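Review: the Zarkley good-practice kit for hand-held gripper work
06/07/2022

The Zarkley kit is a printed rulebook, a set of checklists and a pad of log sheets, 85 dollars for the lot. It promises cleaner records from jobs like sorting laundry. I have my doubts.

Rule one says to close the fingers on an edge of the cloth, never the middle. Fine. Rule four wants a log entry for every grasp, and we had 274 of them by lunch - the pad ran out.

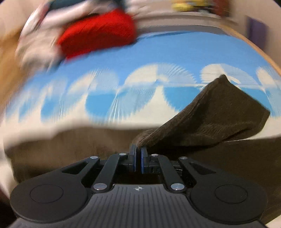 Lunde wrote back that the log is the only part worth paying for, and that skipping it makes the other rules impossible to check. Maybe so. I'd still like to see a limit on hand speed, and the book has none in six chapters.

Borrow a copy before you buy.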